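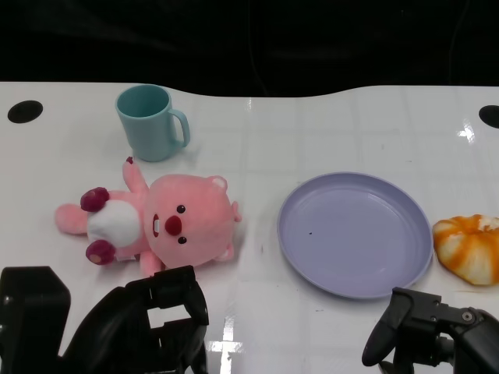 Last changed: 26 Oct 2024

Hi, and welcome to Ollby! We lend out pretend-play sets: tea parties, bakeries, picnics, diners, a vet's office, a campground, and whatever else I've managed to put together since the last time I fixed this page. You pick a set, you keep it for a month, your kids serve you plastic soup until you can't look at soup anymore, and then you bring it back and get another one. That's the whole business, and I still get a kick out of it.

I started Ollby out of my garage with 3 sets and a label maker. They were a tea party, a pizza place and a grocery store with a cash register that beeped (the cash register has since been retired, by popular demand of the parents). I'd been a preschool aide for years before that, and the play kitchen corner was always where I wanted to be. You learn a lot about a family when a four-year-old plays restaurant. One little girl used to tell every customer that the kitchen was closed and she was going home to lie down.

We moved out of the garage one March and into our place on Kaushik Street, between the shoe repair and the laundromat. If you're coming by car, park behind the laundromat, the spots in front are fifteen minutes only and they mean it. We have 83 sets now, and the biggest one, the Harbor Diner, takes up two bins and comes with its own menus. I drew the menus. I'm sorry about the lobster.

Every set has dishes, food and a guest. The guest is a stuffed animal who comes along to be fed, and I would put the guests up against anybody's toys anywhere! The pink beaver with the one white tooth is a big favorite. We get asked for the beaver by kids who couldn't tell you which set it came in, and yes, you can request a guest when you book, just put it in the notes. Stuffed animals get the gentle cycle between homes and then they air dry on the rack in back, which takes longer than you'd think for the ones with big heads. If your guest isn't ready on pickup day I'll call you and we'll work out a substitute. Kids have strong feelings about substitutes, I know.

The dishes are plastic on purpose. I tried a few china tea sets in the early days and they were darling and I was gluing handles every weekend. So now it's plastic plates and plastic mugs in colors I like, teal and lavender and a yellow that never photographs right. I don't do matching sets. A teal mug next to a lavender plate looks like a real kitchen to me, mine anyway, and it means when a plate goes missing I can put in another one and the set goes right back out.

Food is where I spend too much money. I'm picky about bread. There's a ring-shaped loaf, orange with pale streaks, that gets called a donut, a cake, a bagel and once a hat, and I love it for that. Toy food that could be a few different things gets played with more than the super realistic stuff, at least in the homes that tell me about it. On the other hand a fried egg has to be a fried egg. There is no wiggle room with an egg.
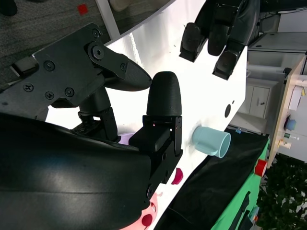
Check-in is the part of the job that people don't picture when they think about a toy library, and it eats up most of my mornings. A bin comes back, everything gets laid out flat, and I go down the card that lives in the lid: dishes, food, guest, extras. Then it's washing, drying, and a good hard look for cracks and sharp edges and loose eyes. I like doing it on white. A white top like the one with the little round hole in it shows you every gray smudge and every crumb, and you can't kid yourself that something's clean. I've done check-in on a patterned tablecloth and I was finding raisins for a week.

If something's broken, just tell me. There's a pink tag in every bin, write what happened on it and tie it to the piece. I don't charge for ordinary wear and I don't charge for the first lost piece either. After that we'll talk, and it's a friendly talk. Chewed food happens. Marker happens. One guest came back with a haircut and I kept it, it's the barber shop guest now.

Our catalog has 994 pieces in it counting every last teaspoon, and I keep track of them in Skuseo, which I complained about for a solid year and now can't live without. When you book online you're seeing what's on the shelf that day. If a set shows as out, you can put yourself on the wait list and you'll get an email when it comes back through check-in. Please do answer the email! I hold a set two days and then it goes to the next family.

Over 245 families have a card with us as I write this, plus two daycares and the waiting room at the dentist's office upstairs from the shoe repair. Daycares get the sturdier bins and a longer loan. If you run a daycare or a library story hour and want to try it out, come in and look through the shelves with me first, some of the sets are much better for a group than others. The picnic is great with six kids. The tea party with six kids is a fight over the teapot.

Bins, since people ask: they're Covix bins, the medium ones with the clip lids, and they fit in a regular trunk or under most cribs. The lids go on one way only. The arrow points to the clip. If it won't close there's probably a baguette sticking up.

We take donations of stuffed animals and toy dishes in good shape. No battery toys, no real glass, nothing with tiny parts, and please nothing from a house where somebody smokes, I can't get it out. Toy food I'll take in almost any amount, even the odd pieces. Half a sandwich is fine. I probably have the other half.

Cards are good for a year from the day you sign up, and brothers and sisters share one. Returns go through the front door when we're open or in the big chest on the side porch when we're not. Clip the lid shut, please, and leave the card inside.

New this fall: a soup kitchen set with ladles, and a second campground, because the first one is never home.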